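Supplementary appropriation

A supplementary appropriation is an authorization to spend public money that a legislature grants after the main budget for the year has already been passed. It may add to an existing budget line, create a new one, or move funds between departments. The term is used mainly in parliamentary systems. In other systems the same instrument may be called a supplemental budget, an additional estimate, or an adjustment budget.

Purpose

Annual budgets rest on forecasts of revenue, prices, and demand for public services. When those forecasts prove wrong, a department may reach the limit of its approved spending before the year ends. A supplementary appropriation allows the government to continue paying for the service with the consent of the legislature. Common causes include natural disasters, court judgments against the state, wage settlements reached after the budget was passed, and changes in the cost of borrowing.

Some supplementary appropriations do not increase total spending. A department that has saved money on one program may ask to apply it to another, and in many legislatures this requires the same form of approval as new money. Such transfers are sometimes known as virements, although that word is more often kept for smaller changes a department can make on its own authority.

Procedure

The process usually begins with a request from a spending department to the finance ministry. The ministry reviews the request, combines it with others, and presents a single bill together with revised estimates. The bill is then examined and voted on in much the same way as the main budget, though debate is often shorter. Most legislatures limit discussion to the items being changed — the policies behind the original budget are not reopened.

Many countries schedule one round of supplementary estimates each year, commonly in October or near the middle of the fiscal year. Others permit 2 regular rounds and allow further bills only in an emergency. Where spending cannot wait, a government may draw on a contingency fund and seek approval afterward. The amount drawn is normally repaid to the fund once the supplementary bill becomes law.
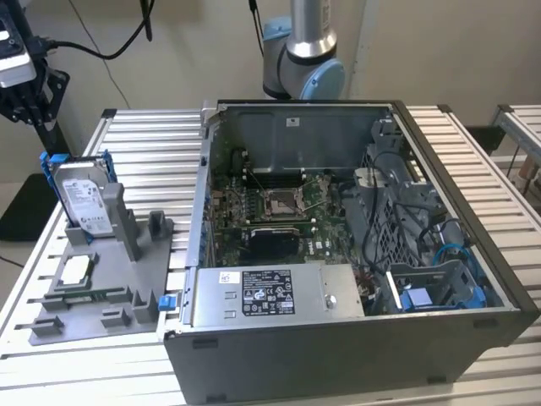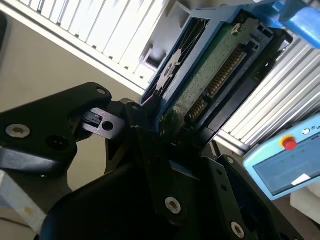
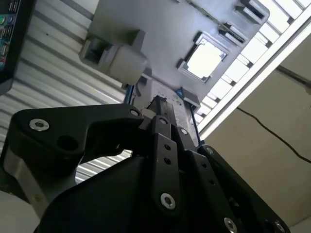
Classification

Supplementary items are generally grouped by the reason for the request. Unforeseen items cover events that could not have been known when the budget was drafted. Unavoidable items cover costs that were known in principle but whose size or timing was uncertain. Technical items correct errors, reflect the transfer of duties between departments, or carry unspent capital funds into the new year.

The distinction between unforeseen and unavoidable spending has legal weight in some systems. A request that meets neither test may be refused by the finance ministry and held over until the next main budget. Capital projects are treated with particular caution, as a delay by a contractor is not usually accepted as grounds for new money.

Effect on the budget balance

A supplementary appropriation that is not matched by savings or added revenue increases the deficit or reduces the surplus. Governments may finance it through new borrowing, a drawdown of cash balances, or higher than expected tax receipts. Fiscal rules in some jurisdictions require each bill to name its source of funds.

Criticism

Frequent use of supplementary appropriations has been described as a sign of weak budgeting. In a comparative study, Beverley Ellery argued that departments which expect a second round tend to understate their needs in the first, making the main budget a less reliable guide to actual spending. Kiri Tautahi reached a more favorable view, finding that a fixed midyear round improved disclosure where ministries had previously relied on informal overspending.

A further concern is the limited time given to scrutiny. Legislators may receive revised estimates only days before a vote, and supporting documents are often thinner than those issued with the main budget.

See also

Appropriation bill
Contingency fund
Fiscal year
Medium-term expenditure framework
Virement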